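Felt liner in a storage tray keeps shedding, replace it or seal it?
Posted in Home Repair & Crafts

Flirkis wrote:
Hi all! I line drawers and trays for people in Losville (a tiny side thing, mostly silverware and camera gear) and I've got one liner that is driving me up the wall. It's dark, near-black with brown in it, and it leaves fuzz on everything you set down. I've vacuumed it, I've gone over it with a lint roller until I ran out of sheets, and a day later there's fuzz again. Two pictures, then the rest of my question.
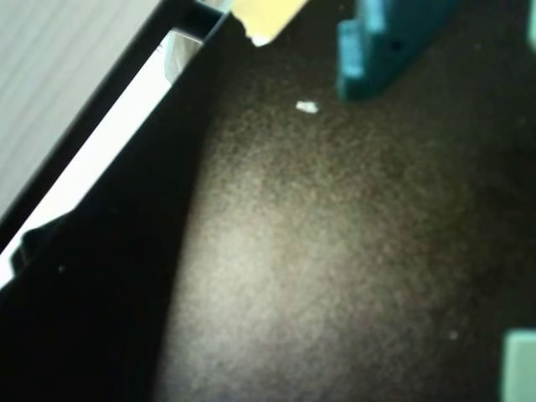
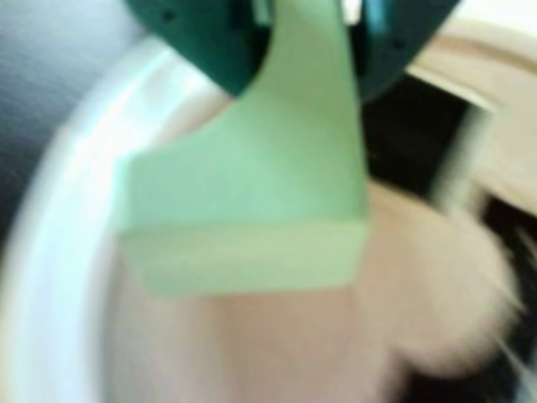 What I've tried and what I want to know

I trimmed the edges with fresh blades and brushed a bit of watered-down white glue on a scrap. It stopped the shedding but the scrap went stiff and kind of shiny – not what anybody wants under their forks. The adhesive underneath is the peel-and-stick kind and it is really, really stuck. So do I seal it somehow, or rip it out and start over? I'd like to spend less than a whole weekend on this, and I have 276 inches of the same roll left that I'd hate to waste.

3 replies

Zadar wrote:
Rip it out. I fought with a shedding liner in my sewing cabinet all through March and wish I'd given up sooner. Warm it with a hair dryer on medium, lift a corner with a plastic putty knife, and pull low and slow, almost flat against itself. Whatever gum stays behind comes off with a little mineral spirits on a rag (try a hidden spot first if the tray is painted!). Then let it air out overnight with a window open. For the new one, ask for pressed wool or a wool blend. It costs more, but mine has been in there two years and my black thread still comes out black.

losville_mom wrote:
just use shelf paper lol

Lại wrote:
Before you tear anything up, try a fabric shaver. Light pressure, little circles, vacuum, then do it again the next day. The first pass pulls up a scary amount and the second one hardly any. If you need to smooth down the odd rough patch, 400 grit on a sanding block works okay, but don't go up to 2000 like I did, it just slides over the top and does nothing. I'd skip the glue. Hairspray too – somebody always suggests it and it gets sticky in summer. As for the leftover roll, cut it into pads for under lamps and plant pots, where a bit of fuzz won't bother anyone.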